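Last revised in December by Liudmyla Romaniuk. Applies to dining, conference and work tables with a film finish.

# Removing white haze from a dark finished tabletop

White haze is moisture or heat damage held in the upper part of the finish. On a pale table it often goes unnoticed. On a dark one it shows at any distance. Most cases can be corrected without stripping, provided the film is intact.

## Identify the finish

Work on the underside or inside an apron.

1. Apply one drop of denatured alcohol with a cotton swab. Wait 27 seconds and touch the spot. Shellac turns tacky.
2. If there is no change, repeat in a new spot with lacquer thinner. Lacquer softens. Varnish and polyurethane may wrinkle or stay as they were.
3. Write the result on tape and stick it under the top.

Do not use the alcohol method in this guide on shellac. Go directly to abrasion.

## Inspect under low light

Turn off the ceiling lights and set one lamp at the far end, level with the surface. Haze appears as a cloudy patch with a soft border. Scratches appear as bright lines. Mark each patch with painter's tape placed outside the border. 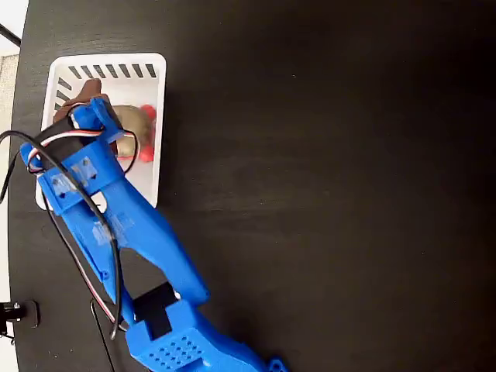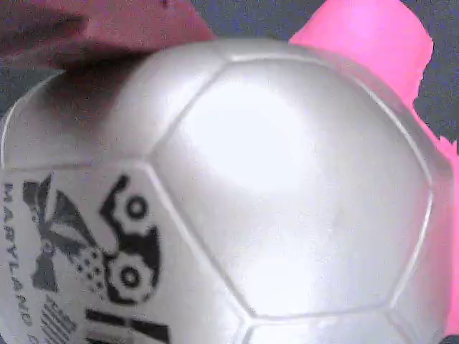
Haze is easily confused with reflection, and a good deal of sound finish gets rubbed out for that reason. Move your head from side to side while looking at the patch. A reflection moves with you and haze stays put. The pale areas on the dark brown tabletop in the first picture are reflections, and the same check applies to a top like that one before any abrasive touches it. If the patch moves, leave it alone. If it stays, wipe it with naphtha on a clean rag -- wax buildup will lift, haze will not.

## Treat the haze

Start with the mildest method and stop when the patch clears.

**Alcohol wipe (lacquer only).** Dampen a lint-free pad, then blot it until it feels nearly dry. Pass it over the patch in one quick stroke, lifting at both ends. Wait 5 minutes between strokes. Tamás Somogyi's shop notes set a limit of three strokes per patch, and we follow them.

**Abrasion.** Put a few drops of mineral oil on a felt block and add rottenstone. Rub with the grain. Wipe and check often. Bimosico fine paste can be used in place of rottenstone.

**Leveling.** For haze that survives both, wet-sand with 600 grit on a cork block, using mineral spirits as the lubricant. Do not drop to 300 grit -- the scratches run too deep to polish out of a thin film. Stay clear of the edges, where the finish is thinnest.

## Even out the sheen

The treated area will differ in gloss from the rest. Rub the whole top with 0000 steel wool and Wandine paste wax, full length, with the grain. Buff with a cotton cloth after the wax dulls.

Lay oily rags flat outdoors to dry before disposal.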